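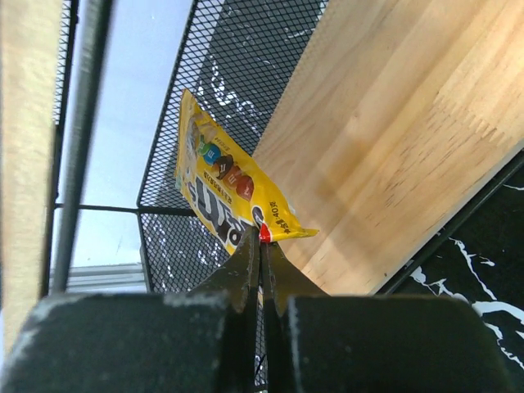 ## Keeping a snack drawer in order

Small candy bags are awkward to store. They slide over each other, the corners catch in the drawer runner, and the flat ones end up under everything else. A 40 gram bag of M&M's is a good size to plan around, as most single-serving packets are close to it.

**Stand them up.** Use a shallow bin and file the bags on edge, crimped seal at the top. You can flip through them like index cards. Two narrow bins work better than one wide one, where the bags slump as soon as a few are gone.

**Pick up by the seal.** The crimped strip at the end of a bag is the strongest part to hold. Squeezing the middle presses the candy against the film and can crack the shells.

**Sort by what melts.** Chocolate goes at the back, away from the oven side. Chips and crackers can go anywhere. If your kitchen gets hot in the summer, move the chocolate to a hall closet from May on.

**Check imported packets separately.** The date may be printed in a different order, year first for example, and the weight is in grams. Write the month on a bit of masking tape and stick it to the back.

**Closing an open bag.** Fold the top over 3 times and clip it. A clothespin is fine. Cut straight across with scissors if you plan to save some – a torn bag tends to split down the side.

Wipe out the bins when they run low. I do ours on Friday before shopping, and crumbs go straight in the compost.

Oksana Semeniuk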